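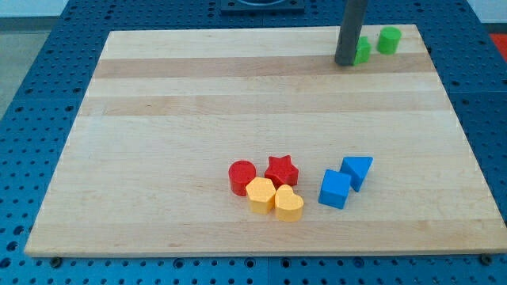

How do you keep a big wooden board flat?

Mostly by drying the strips properly before you glue them, and then by treating both faces the same for as long as you own it.

Those are the two things Huw Wogan repeats to anyone who buys a board from him, and he repeated them several times during the morning I spent at his shop in Cosbridge. He has been gluing up boards and worktops from hardwood strips for most of his working life. Tomos Jenkins joined him three years ago and now does most of the milling.

We talked in October 2023, in the back part of the shop where the lumber is stacked. Wogan pulled out boards as he talked and stood them against the wall.

I asked him first why he uses strips when he could buy wide planks.

"A wide plank moves a lot," he said. "It cups. You get a plank fourteen inches across and put it in a warm kitchen and by March it rocks on the counter. If I rip it into strips and turn some of them over, they pull against each other a little and the whole thing stays calmer. It still moves. It's wood."

Most of his boards are hard maple, which he buys from a yard in Pruvdale. He gets it kiln dried and then leaves it in the shop for six weeks before anything is cut. Jenkins told me that was the hardest part to get used to when he started.

"You have an order, you have the wood right there, and you can't touch it," Jenkins said. "I cut some early once. We had to throw out the whole panel."

The strips are ripped a little over size, left overnight, and then planed to width. Wogan lays them out on the bench dry before any glue is opened. He moves them around for a good while, looking at the grain and the color. Maple from the same stack can run from almost white to something closer to honey, and a strip that has some heartwood in it can come out a good deal darker than the ones next to it.

Some customers ask him to leave the dark strips out. He will do it, but it costs more, and he doesn't much like the result.

"All pale looks like a countertop sample," he said. "I like one or two dark ones in there. I put them toward the back edge usually, running the whole length, so you have the plain part in front of you where you're working. Other people want them dead center. That's fine too."

I asked about the small dark specks that show up in some of the boards. Wogan said those are mineral marks or tiny pin knots. As long as they are sound and don't catch a fingernail he leaves them alone. A few people send boards back over them. He puts those on the shelf and they sell to somebody else.

The glue is an ordinary waterproof wood glue. He spreads it on one face of each joint with a cheap brush, and he is particular about clamps, which alternate over and under the panel so that they don't bend it. He doesn't tighten them as far as they will go.

"People squeeze all the glue out and then wonder why the joint opens up," he said. "You want a little bead all along. When you see that, stop."

A panel stays in the clamps until the next day. Then it is scraped, run through the planer if it fits, and sanded. The largest boards are too wide for the planer, and those get flattened by hand or sent to Meredith, a shop across the river with a wide belt sander. Wogan would rather send them out. He did them by hand for years and his shoulders are not what they were.

The edges get less attention than people expect. He takes the sharp corner off with a block plane and leaves it. Customers who want a big round edge can have it, but a squarer edge shows the thickness of the wood and is easier to sand again later.

For finish he uses mineral oil on boards that will be cut on, and a hard wax oil called Morkard on work surfaces that won't see a knife. He showed me a ledger in which every board is numbered. The last entry that morning was 1,578.

Fixing a board down is where he sees the most damage. Plenty of his boards end up on workbenches or tables of one kind or another, and people want them not to slide.

"They run a screw straight up through it, tight, in four places," he said. "Then the board wants to get wider in summer and it can't, so it splits along a joint. Make the hole in slots, or put stops against the edge and leave a hair of space. A strip board moves across the strips. It barely moves along them. If you remember that, you'll put the hardware in the right place."

Jenkins added that the underside gets forgotten. A board that sits flat on a table for months gets air on one face only. He tells people to lift it out now and then, stand it on edge for a day, and oil the bottom when they oil the top.

Prices start at $200 for a board of a size that would go beside a stove. The wait is up to three months. Repairs are quicker, and Wogan will flatten and re-oil one of his own boards without charge if the owner brings it in. He doesn't ship repairs. He had two waiting by the door when I left, one with a burn ring in the middle, and Jenkins was already getting out the scraper.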